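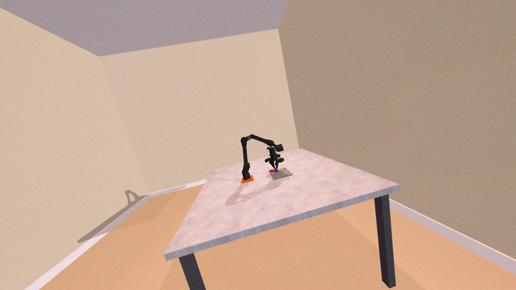
How to Collect Local Customs Before the People Who Know Them Move to Florida

Every town has a few customs that live entirely in the heads of people over seventy. Ours include never sweeping the porch after dark in the week before Easter, and throwing the first bad egg of spring over the barn roof. I have been writing these down in Firwood for nine years, first for myself and then for a photocopied booklet called Gralo, which sells at the hardware store next to the batteries. What follows is how I do it. A folklore department would do it better, but a folklore department has not called.

Pick something small

"Tell me about the old traditions" is a terrible question. People look at the ceiling and then tell you that families used to be closer. Pick one day of the year, or one job, or one part of the house. My first good afternoon came from asking only about doors: which one a new baby came in by, which one a coffin went out by, what was nailed over either. I left with eleven pages and a slice of pound cake.

Weather is a good subject. So are bread, warts, wells, moving house, and anything to do with bees. Christmas is harder than you'd think. Everyone's Christmas has been painted over by television.

Find your people

Start with one person you already know and ask who they would ask. The name you want is usually the one that comes with a sigh. When I asked Vicente Bustos about planting by the moon he gave me twenty minutes of his own and then said, well, you'd have to go see Oanh Vi, but she'll keep you till supper. She did.

Don't limit yourself to families who have been here since the mill. A custom that came in someone's suitcase in 1978 and has been done every year since on Ospina Street is a Firwood custom. Oanh Vi's rule about who may be the first through the door at New Year gets followed by three households that have no Vietnamese relatives at all and a strong wish to avoid bad luck.

What to bring

A notebook with a hard cover, two pens, and something to eat that you didn't make yourself, unless you bake well. A recorder if they agree to it. Ask before you turn it on, and say what you'll do with the tape. Some people talk better to a notebook. Jordan Treloar told me wonderful things for an hour, saw the red light, and began speaking like a bank.

Leave the list of questions in the car. Have four or five in your head.

Asking

Ask what was done, then who did it, then what would have happened if they hadn't. The third question is where the gold is. "We hung the horseshoe up" is a note. "We hung the horseshoe up, and the year my uncle took it down to paint, the cow went in the pond" is a page of the booklet.

Things that work:

"Did your mother do it that way too?"
"Was there anyone who did it wrong?"
"Who got blamed?"
"Do you still do it?"

Leave a long pause after that last one. Many people will say of course not, look at the window for a bit, and then admit that they do it when no one is home.

Avoid the word "superstition." Nobody has one. Their neighbors do.

Avoid telling them what it means, too. I once explained to Nuno Brandão that his grandmother's habit of turning the loaf right side up was surely very ancient. He listened politely and said she did it because her mother hit her with a spoon. I wrote down the spoon.

Writing it up

Do it that night. I know. Do it anyway – by the weekend your notes will say "goat??" and you will never learn why.

Keep their words wherever you can. If someone says the bread was "sulking," it was sulking. Put your own guesses in square brackets so that later readers can ignore them without effort.

For each custom I write down:

What it was called, if it was called anything
The day or season
Who did it, and where
What was said, word for word
What it was supposed to bring or keep off
Who told me, and who told them
Whether it's still done

If two people disagree, keep both. Firwood has two versions of the Nirkangate walk, in which everybody goes around the lower pasture carrying something green. In one version you go clockwise and keep silent. In the other you go counterclockwise and sing. The two parties have lived side by side for decades, each certain that the other is endangering the hay. I printed them on facing pages and took a short vacation.

Watch out for the newspaper

Sooner or later someone will give you a beautiful custom, complete in every detail, and a second person will give it to you in the same words. They both read it in the same column. Don't throw it out. Note where it came from, and ask whether anyone ever went and did it. Now and then a thing somebody made up to fill a page has been done faithfully ever since, and at that point it's a tradition like any other.

Permission and names

Read the entry back to the person before it's printed. Let them take things out. Ask if they want their full name, their initials, or "a woman on the hill road," bearing in mind that everyone will know which woman. Cures need extra care. I print what was put on the burn and I don't recommend it, and there is a line in the front of the booklet saying so, in larger type since the second edition.

Where to keep it

Make two copies and keep them in different buildings. One of mine is at the library, in a box whose label Tài Mạc lettered beautifully and spelled wrong. A printed page is still the thing people will read. I ran off 100 copies of the first Gralo and expected to be using them as kindling, and the corrections started coming in before the staples were cool. Corrections are how you get the second booklet. People who had nothing at all to tell me in their own kitchens walked across town to say I'd got the egg business backwards.

The next issue is on fences and gates. If you have anything, leave it at the hardware store by 8th April, with a phone number I can read.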